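Larar bench programme: progress report to Bellisell, December
Prepared by Sólveig Ragnarsson, Grelcombe site

1. Period covered

The report covers the second stage of the demonstration work, in which a two-armed cell is driven by hand to produce examples for the learning system. The stage plan calls for 1000 accepted episodes on small mechanical assemblies. The gear task was started first, as it has the tightest fits of those in the plan.

2. Task and set-up

The workpiece is a pair of blue spur gears on metal shafts. An episode begins when the operator takes control and ends when both grippers have moved clear. Joint positions, gripper opening and all camera streams are recorded against one clock. The fixed view is used mainly for review, the wrist views mainly for training. 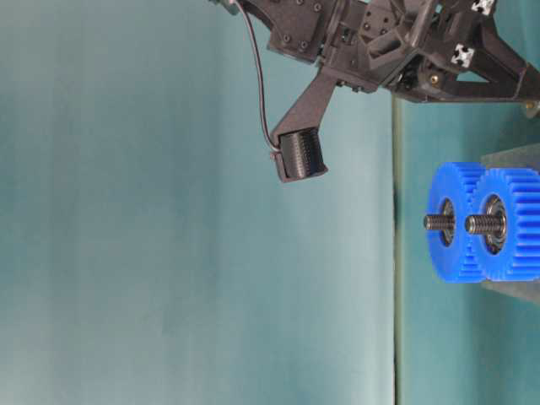

Operators work in sessions of no more than two hours, with a break between blocks. Starting positions are varied between episodes within limits set in the task sheet – wider variation was tried early in the stage and gave too many failed approaches to be useful. The limits will be relaxed again once a first policy has been trained on the present set.

3. Episodes collected

Nearly 1000 episodes have been recorded, and review of the last block is still open. In the most recent reviewed block, 22 episodes were rejected. Of these, 17 were rejected for a dropped or badly seated ring and 4 for gaps in the joint log. The remaining one was stopped by the operator. Rejected episodes are kept in a separate store and labelled by cause, so that they can be used later for failure detection.

4. Two-arm work

Coordination between the arms is the slowest part of the task. Operators tend to hold one gripper still while moving the other, and the recordings contain long pauses as a result. Hafþórsson has supplied a trimming script which shortens pauses without altering the motion on either side. Its output is being compared with the untrimmed set before it is adopted.

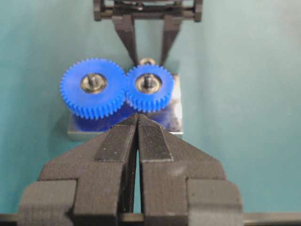
Figure 2. Wrist view of the gear task, with the opposite gripper's fingertips close to the small ring.

5. Next period

Review of the open block will be finished first, followed by a training run on the accepted episodes. The clock fault behind the log gaps has been traced to one recording computer, and a replacement is on order. No change to the budget is requested. The next review call is proposed for Monday, with the rejection table sent beforehand.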